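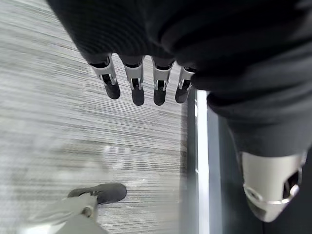
Faults and Failures in Service Robots
Handout 6: The Escobar can-picking cell

Read this before the July session. Bring the log extract and a pencil. The log is 32 pages long and most of it is the word OK.

1. The job

Escobar is our teaching cell. The robot takes snack cans between a shelf and a steel table with a multi-fingered hand, which a child of four could do, and the child would not need a licence renewed. The hand controller is by Steltico. The planner that tells it where to go is Plelum, version 2, chosen because version 1 was worse.

2. What went wrong

During a long run of 500 picks the hand stopped reporting grip force at pick 421. It did not stop gripping. The controller carried on sending the last good reading, over and over, with a fresh time stamp on each copy. Plelum looked at the time stamps, found them lovely and recent, and carried on too.

For the next few picks this did no harm. Then a can slid in the fingers during the lift, the force reading stayed perfectly calm, and the arm swung across to the table at full speed with its mind at rest. The can left the hand at the top of the swing and landed well outside the marked area, where a person could have been standing. The log entry for that moment reads OK.

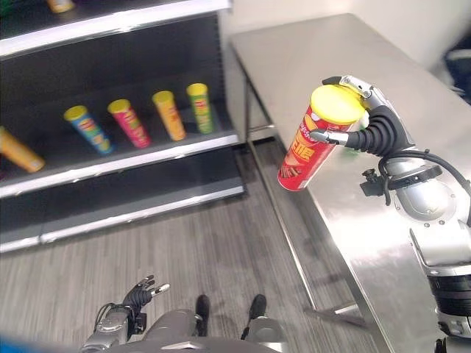

Wamivov, replying on the course board, thinks we are too hard on the planner: it was given a number, the number was in range, and a planner that doubts every number will never pick up anything. The fault, on this view, belongs wholly to the controller.

There is something in that. Set against it, a real force reading wobbles. One that holds the same value to the last digit through a lift, a swing and a drop ought to raise an eyebrow, and checking for it takes a few lines of code. We had written those lines for the arm joints. We had left them out for the hand, on the grounds that the hand had never given any trouble.

3. Terms you will need

Stale data: an old reading passed off as a new one.
Silent fault: a fault that raises no alarm.
Safe state: what the machine should do when it no longer knows what it is doing. For this cell, slow down, keep hold, wait for a person.

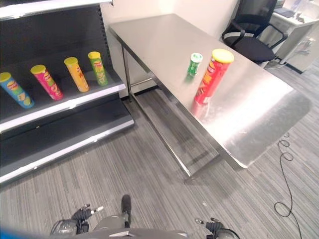 Fig. 3. Table and shelf, Escobar cell.

4. For discussion

Would a slower swing have made the cell safe, or only made the can land nearer?
"Keep hold" is our safe state. Think of a load for which it would be a terrible one.
The emergency stop was tested that morning and worked. Explain why it was no help.

Written answers, one side of paper, go in the tray by 4 pm.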